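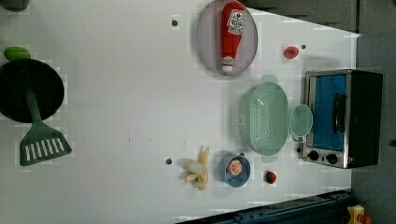
What is the Slow Novel Circle?
We're a reading group that takes one long, difficult novel a year and reads it very, very closely -- a few pages a week, with a lot of arguing! Estela Saavedra likes to start new readers on the small things a novelist bothers to name. A ketchup bottle lying on a plate could be passed over in half a line, and yet a good writer can get a whole marriage out of it.

Do I need a degree in literature?
Not at all. Half of us had never read a modernist novel before joining. Curiosity and a pencil will do.

How much reading is there?
We ask for 7 pages a week, which sounds tiny until you try reading each one 4 times (please do, it's wonderful). Our books usually run to more than 600 pages, so you can see why we take our time.

Which translation should I get?
Any complete one. We love it when two versions disagree, and Kosmas Vasilakis keeps a running list of the best clashes.

Can I join partway through?
Yes! Read the first chapter and Tadeo Pereyra's notes, then jump in wherever we are.

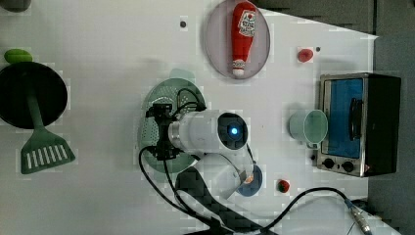

Writing for the Circle

Do you accept essays?
Gladly. Keep them to 300 words and quote at least one sentence in full. Send them to Ardalan Bahrami, who reads everything and replies in green ink.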